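Workshop notebook, Digital Outreach Unit
Entry date: 3/3/20
Project: Stedham page, follower growth and post scheduling
Entered by: Su-chen Liu

Purpose. To establish whether the decline in reach on the Stedham page is attributable to posting times or to the change in post format adopted at the start of the programme.

Set-up. Two schedules were run through Sisus, the unit's scheduling application. Schedule A retained the existing morning slot. Schedule B moved all posts to the early evening. Copy and link destinations were identical. The paid boost was capped at $500 across both schedules and was not fully spent.

Observations. Schedule B returned 34 more shares than Schedule A. Likes did not differ enough to be worth reporting. New followers came almost entirely from two posts, both of which had been reshared by the Surow community group, and these should be set aside before any comparison is made. Comments on Schedule A were longer and more often required a reply from staff.

Sisus logged one post in the wrong time zone. The entry was corrected by hand and the original value left in the margin of the export. Colleagues using the Android version should check the time zone under account settings before queuing anything, as the desktop setting does not carry over.

Purchased likes. The Ruiz-Ortega proposal to buy a starter package of page likes was considered again and declined. Accounts of that type do not comment or share, and their presence in the follower total would make the engagement rate unusable as a measure. The proposal is not to be reopened without written approval from the unit head.

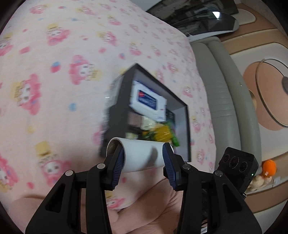

Fig. 1. White hollow cylinder held between the gripper tips, open end to the left.

Outstanding. Repeat both schedules in April with the reshared posts excluded. Request the Surow group's permission to tag them directly. Export format to be agreed before the next run; the present column order does not match the programme template.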